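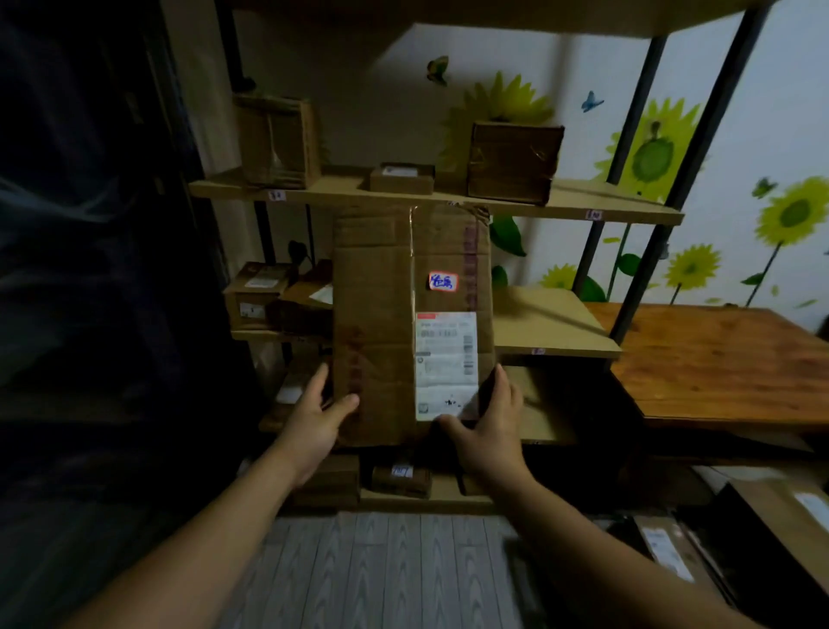
Tall flat carton held in both hands at the parcel shelves, waybill to the right.

Gripper Trial Working Group – Minutes
Held 2020-12-28, Grorton depot lunch room

Present: Neema Ogola (chair), Muthoni Ndung'u, Carla Rizk, Sharon Lema (minutes)
Apologies: Esther Bakilana

1. Welcome
Neema thanked everyone for coming in so close to the new year, and thanked Carla especially for the mango cake, which was much enjoyed. The last minutes were accepted with one correction: the spare controller is on loan from Dabbas and has to go back to them in July.

2. Cakden suction head against Bruvano two-finger gripper
Muthoni took us through the results at some length, and there was plenty of good discussion along the way. Each gripper was given the same 2000 picks. The Cakden finished with 1560 clean picks and the Bruvano with 1192. Muthoni was careful to say that the Bruvano did much better on small, low boxes than those totals let on, and she would hate to see it written off on the strength of one number.

Tall flat cartons remain the sore point for both. A person will quite naturally take one low down at each side with the fingers spread, and neither gripper has an answer to that yet. Worn cardboard and old fold creases trouble the suction cup, and Carla has noticed it lets go more readily when it lands half on a waybill and half on bare board. Sharon asked whether two arms working together might be worth a go – everyone liked the idea, though Neema reminded us gently that there is money for only one arm before July.

Agreed: keep both grippers for now and run the tall cartons again as a separate set.

3. Wrist camera
Carla would like the camera moved a little higher so that it can find the bottom edge of a label before the arm commits itself. Muthoni is happy with this provided the cable isn't stretched again. Agreed to try it for 2 weeks.

4. Actions
Muthoni – split the results by carton shape and send them round.
Carla – new camera bracket, and a longer cable.
Neema – ask Cakden about a softer cup.
Sharon – pass these minutes to Esther, with our best wishes.

Next meeting to be set once the bracket is fitted.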